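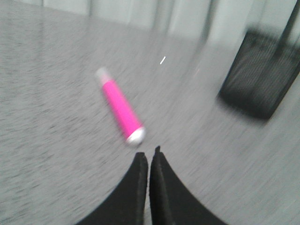
El Idrissi commented on the April post that I should have bought the arms secondhand and put the difference into a better bench. I have thought about that and I still disagree. A used arm comes with unknown gear wear, and the first thing you do with it is order spare servos at full price. The bench can be upgraded any time.

Anyway, this is the promised post on what the setup cost and what I would plan differently. Prices are what I paid, shipping included, no student discount.

What I budgeted for

I needed a pair of arms, a camera on each wrist, a fixed camera for the bench, power supplies, and something to log it all on. The test task is deliberately dull: put a marker and a pair of scissors into a pen holder. Dull tasks are cheap, and cheap matters when you are going to repeat the same one all month.

I got quotes from two suppliers. Skevent sells a complete kit, calibrated at the factory, with a one-year warranty on the joints. Prasix sells the same class of arm as loose parts, and you do the assembly and the calibration. Prasix was cheaper on paper. Once I added brackets, cabling and a second power supply, the gap came down to $279.
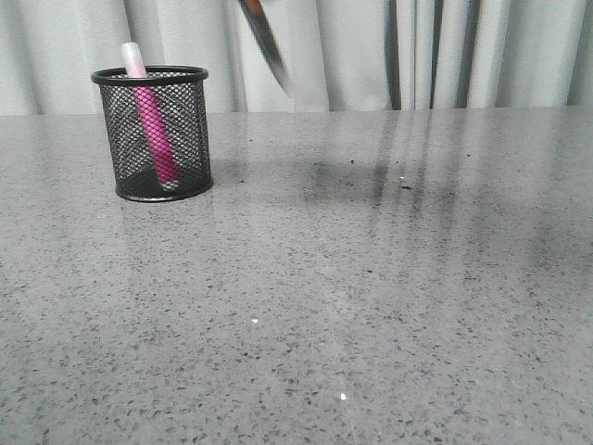
I paid the $279. Two evenings of calibration would have used up most of that difference at any hourly rate I would accept for my own time, and the warranty settled the rest. If you enjoy assembly, your numbers will come out the other way.

What I did not budget for

Fingers. The stock fingers are a wear item and should be listed as one. I now keep a spare set for each arm and treat it as a running cost, same as printer ink.

Cables. The ones in the kit are sized for an arm sitting right next to the computer. Mine are not. Longer USB cables that hold a stable connection cost more than you expect, and the bargain ones dropped video often enough that I threw them out.

Storage. Three camera streams fill a drive quickly. I bought one external drive at the start and had to buy a larger one before the first month was over. Buy the larger one first.

Test objects were the cheapest line on the sheet. Everything came from a desk drawer or the office supply aisle. I would still choose them with some care: strong colors make the footage easier to review, and handles with loops give the gripper a different problem than a straight barrel does.
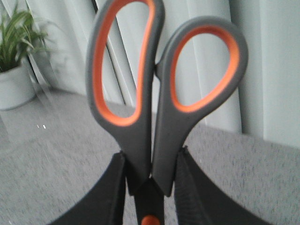
Orange-lined scissors, gripped below the loops.

Lighting came to zero. I priced a pair of LED panels from Floria and left them in the cart. Daylight-only sessions would be a mistake, but the room light is even enough for now - I will revisit this in winter.

One thing I would change in the plan is the order of purchases. I bought both arms at once. A single arm would have shown me the cable and storage problems at half the exposure, and the second could have waited until the first was running without attention. Skevent does not discount pairs, so there was no financial reason to hurry.

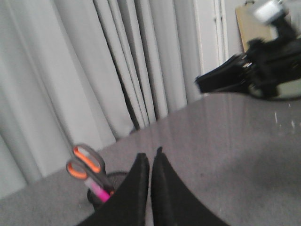

Next round of spending

The list for the next quarter is short:

Spare fingers, one more set per arm.
A powered USB hub with its own supply. The current one shares a circuit with too many other things.
A proper clamp mount for the bench camera, so that its position survives being bumped.
Replacement servo, shelf stock only. The lead time is longer than I am willing to sit idle.

I am leaving out a third arm, a depth camera and a faster graphics card. All of them were on the first draft of the sheet. None of them fixes a problem I have today, and the card in particular gets cheaper while I wait.

The spreadsheet needs cleaning up before I post it. If you have paid for longer cables that hold up, leave the length and the price in the comments and I will add a column.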